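The words for mud: a visit to the Kiltau dialect dictionary

6 February 2020

I went to Kiltau to ask about a word for mud and came home with nine of them. The valley dictionary has been in the works for longer than I have been alive, and the woman who edits it now is the third person to hold the job. She grew up two villages over, moved away to study, and came back when the post opened. She talks fast and loves a side road, so what follows is only part of a very happy afternoon.

We started with the cards. There are 3,175 of them, kept in shoeboxes, and most were filled in by schoolteachers who were sent a questionnaire and a pencil. Each card has a headword, a village, a sentence if you're lucky, and sometimes a complaint about the weather.

"The complaints are the best part," she said. "One teacher wrote out the word for a leaking roof and then put underneath, 'I have had cause to use this word all week.' I'm keeping that in. The publisher asked me if it was strictly needed and I said yes, it's a perfect example sentence!"

The publisher is Bullow, a small press that mostly does walking maps. They have agreed to 300 copies to begin with, which she thinks is brave of them. So far 2,081 of the cards have been checked and typed up. The rest are the hard ones, she told me, the ones with handwriting like a spider's, or with a word that only one person ever wrote down.

What do you do with a word only one person used?

"You go and ask," she said. "You knock on doors. I had a card from Kustero with a word on it for the last bit of bread in the basket that everyone is too polite to take. Isn't that wonderful? I wanted it to be real so badly. I asked in Kustero for two years and people just shook their heads. Then I was at a funeral lunch and an old man pushed the basket at me and said it. I nearly dropped my plate."
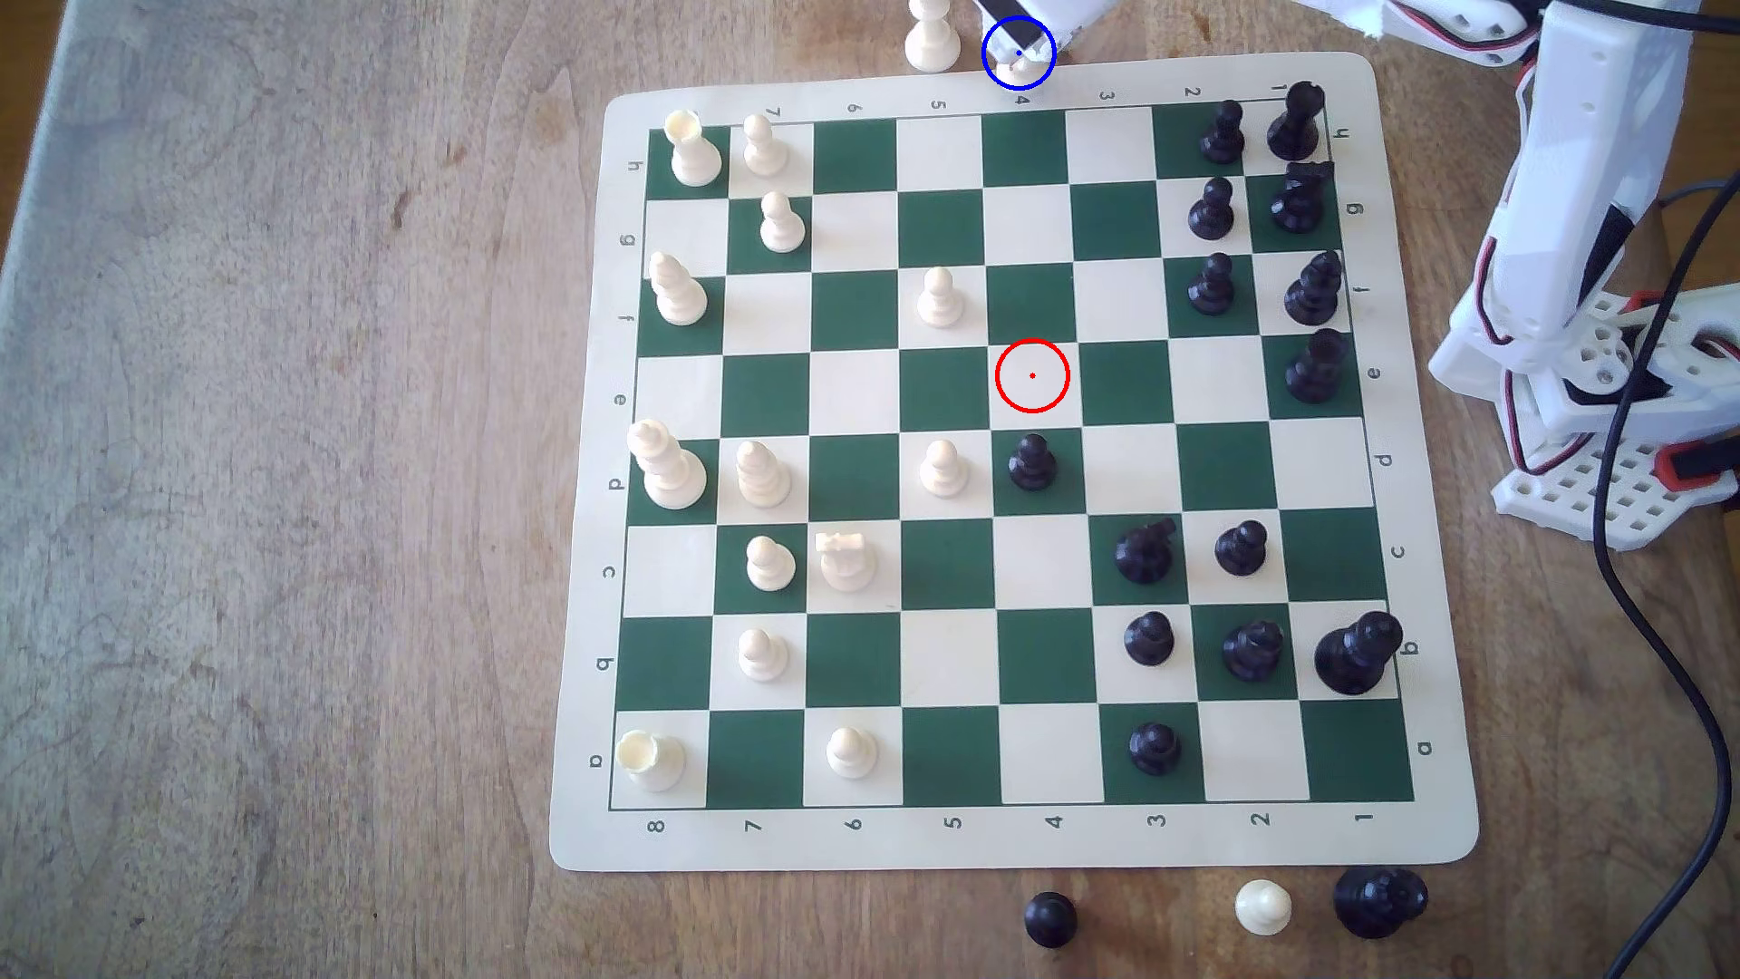 Games have their own corner of the dictionary, and she lights up when she gets to them. Card players in the valley have a rude name for nearly every card, and children had a counting rhyme for choosing sides that changes by a word or two with every village. Chess came late and borrowed most of its talk from the farm. There is usually a game going at the office too, on a roll-up board with green and cream squares, and she tipped her head at a white pawn out toward the middle and told me what her grandfather would have called it. "A calf through the fence," she said. "It's gone ahead of the others and now somebody has to worry about it." A bishop left sitting at home is a "lodger," and a player who takes too long over a move is said to be waiting for the plums. I asked if that was rude. She thought about it and said it depended on the month.

The plums brought us to Zelenák, the farm at the top of the valley, where the same family has been picking fruit for as long as anyone remembers. Up there she found 23 words to do with plums alone. There is one for the bloom on the skin, one for a plum that looks ripe and isn't, and one for the sound of them falling in the night. She drove up every weekend one fall and came back with a trunk full of fruit and a notebook full of words, and she says she ate so much jam that year that she still can't look at it.

"People think they don't have anything for me," she said. "They say, oh, we just talk normal here. So I don't ask about words. I ask how you make the jam, or what your mother shouted when you left the gate open. Then it all comes out, and you'd better have your pencil ready."

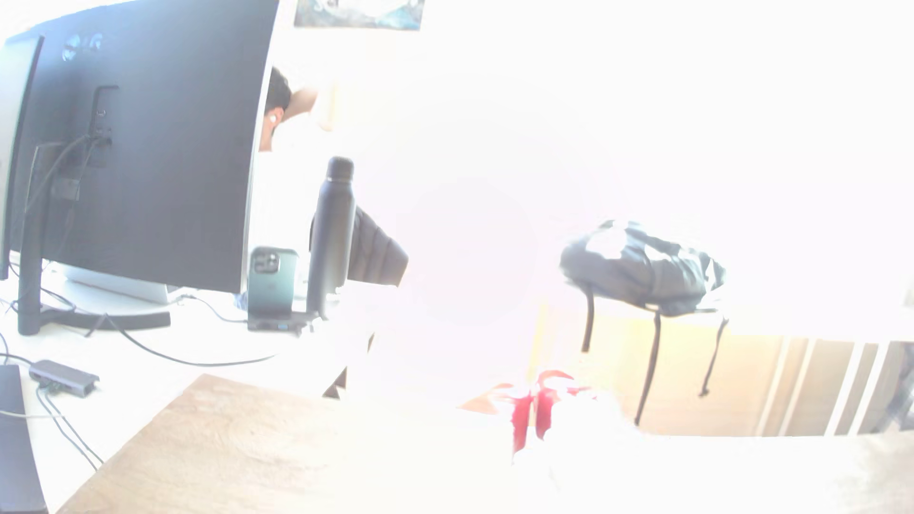
Sound was the thing the old questionnaires could never catch. A teacher could spell a word three different ways and still leave you guessing where the weight fell, so the project now records people wherever it can, at kitchen tables and on benches and once in a moving tractor. Typing up an hour of talk can eat most of a day. It is quiet work, and you soon get used to speaking to a person who has an earbud in and whose bent head is most of what shows past the big curved monitor. "You have to wait for the end of the sentence," the editor whispered to me. "If you break in halfway through a good one, you're making the coffee."

Her own favorite recording is of two sisters arguing over the right word for the skin on warm milk. Each is sure that the other picked hers up from a husband. It goes on for eleven minutes, and by the end they have both switched sides without noticing. Both words will be in the book, with a note.

I asked what she does about new words. Young people in the valley mix everything together, and she is all for it. There's a verb now for driving up the hill to get a phone signal, built out of the old one for taking sheep to the high pasture. She heard it at the bus stop and wrote it on her hand.

"Of course it goes in," she said. "It follows all the rules! Those kids have never moved a sheep in their lives and they got the ending exactly right."

The first part, A through K, goes to Bullow in April. She would like it to have a ribbon, and the press is looking into what a ribbon costs. Anyone with family from the valley is welcome to write to the office in Kiltau with a word, a saying or a shouted insult, and should please say which village it comes from.

And the mud? Seven of the nine are for different kinds, from the thin stuff that splashes to the sort that keeps your boot. The eighth is for mud that has dried on a dog. She gave me the ninth at the door, and asked me to leave it out until she has heard it from one more person.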